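Brendbridge Local Forum > Council and Elections > Boundary review: draft ward map and the electorate figures

Thread started by ledgerline

The draft recommendations for the ward boundaries went up on the council site this morning. I have read the main report and the technical annex. My concern is with Koler ward and the way its electorate forecast has been worked out.

The annex gives Koler 3,109 electors at present. The forecast adds 300 for the Essien Road development and assumes every unit is occupied by the end of the forecast period. Planning permission was granted in June, but no start date has been set and the drainage condition has not been discharged. If the 300 are removed, the case for moving the streets north of the railway into Paltero ward falls away, as it rests entirely on Koler being too large.

I have copied the statement from the ward association below, as it is short and several people asked for it. 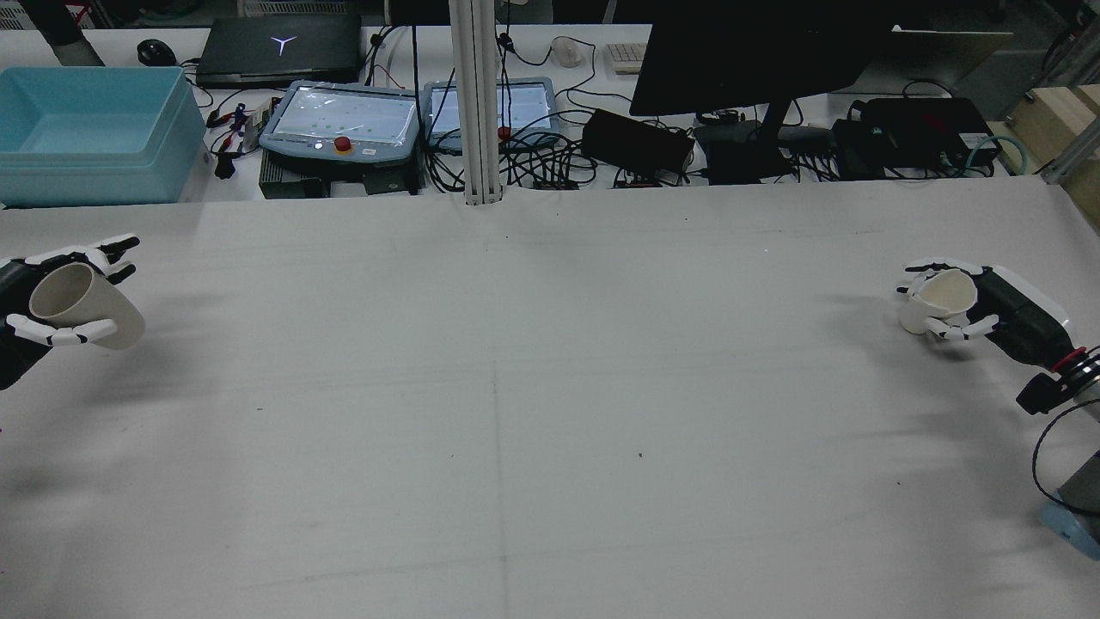

By Shobha Sundaram | Koler Ward Association | 12 Oct 2023

The association objects to the transfer of the northern streets to Paltero. Residents there use the Koler polling station, the Koler surgery and the Koler bus route. The railway has two crossing points, and both lead south into Koler. On the proposed map an elector in Mill Terrace would have to pass through Koler ward to reach the rest of Paltero on foot.

We accept that wards should have similar numbers of electors per councillor. We do not accept that a forecast should include a site with no start date. We ask for the forecast to be recalculated with the site left out, and for both sets of figures to be published side by side before the consultation closes.

END OF STATEMENT

Reply from tarn_edge

The reviewers are required to look at the expected electorate as well as the current one. Leaving out a site with permission would be the unusual choice. If Essien Road is built after the new map comes in, Koler will be over-represented on paper for a year or so and then badly under-represented, and there won't be another review for a long time.

I also think the statement leans too hard on the bus route. Bus routes get changed. Ward boundaries are supposed to outlast them.

Reply from ledgerline

First point accepted in part. Permission is a reason to include a site. It isn't a reason to include all of it at full occupancy. The annex applies a reduced rate to two other sites, see table 4, and gives no explanation for treating Essien Road differently.

You also have the direction wrong. If the units are counted and not built, Koler is drawn too small and is over-represented for the whole period. If they are left out and then built, it is under-represented. Your sentence has one map doing both.

Reply from tarn_edge

It can do both in sequence if the build is late. I did say "for a year or so".

Table 4 is a fair point. I had only read the main report.

Reply from quernstone

Has anyone checked whether the 300 is dwellings or electors? The planning application was for dwellings. If someone has carried the same number straight across, the multiplier has been missed and the true forecast is higher, which would hurt the association's argument.

Reply from ledgerline

The column is headed "additional electors". The application says "up to" a number of units and I don't have it to hand. I'll look it up.

Reply from S_Menon

Sharada Menon here, I do the minutes for the association but I'm posting for myself. I disagree with part of our own statement. Asking for the site to be left out altogether was a mistake in my view. A phased figure would be easier to defend and would probably give the same boundary. I said so at the meeting and lost the vote.

On responses, we have had 43 forms back so far. The great majority are from the northern streets, so they should not be read as the opinion of the whole ward.
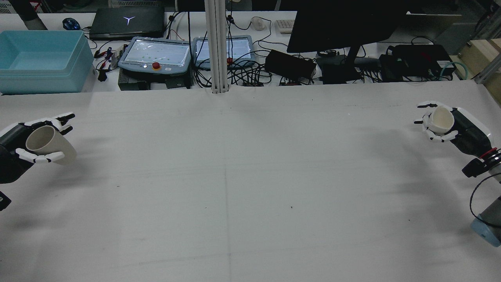
Two robotic hands holding cups over a white table.

Reply from oldpaltero

Speaking from the other side of the line, we weren't asked either. Paltero takes on the northern streets and loses the allotments end to the town centre ward. Nothing in the report says why. Everyone is arguing over Koler and our half of the swap gets one paragraph.

Reply from tarn_edge

Paragraph 61. It says the allotments end "looks towards" the town centre. No evidence is cited for that.

Reply from oldpaltero

It looks towards the bypass.

Reply from quernstone

On the crossing points: the statement says both lead south into Koler. There is also the underpass by the old goods yard. It floods, but it is a public footpath and it comes out on the Paltero side. The reviewers will have it on their map, so the statement ought to mention it.

Reply from S_Menon

It was raised. The view taken was that a path closed for part of each winter doesn't count as access. I would have put it in with that qualification.

Reply from ledgerline

I have now found the application. It is for dwellings, and the number is lower than the one in the annex, so a multiplier has been used. Quernstone's worry doesn't apply. The multiplier itself isn't stated anywhere that I can find. I have emailed the review officer to ask for it, along with the reason for the full occupancy rate, and will post the reply when I get one.

Anyone sending in their own response should quote table 4 and the paragraph number. General objections to being moved are logged but carry little weight.

Reply from oldpaltero

Can you ask about paragraph 61 as well while you're at it?

Reply from ledgerline

Already sent. I'll put it in a second email.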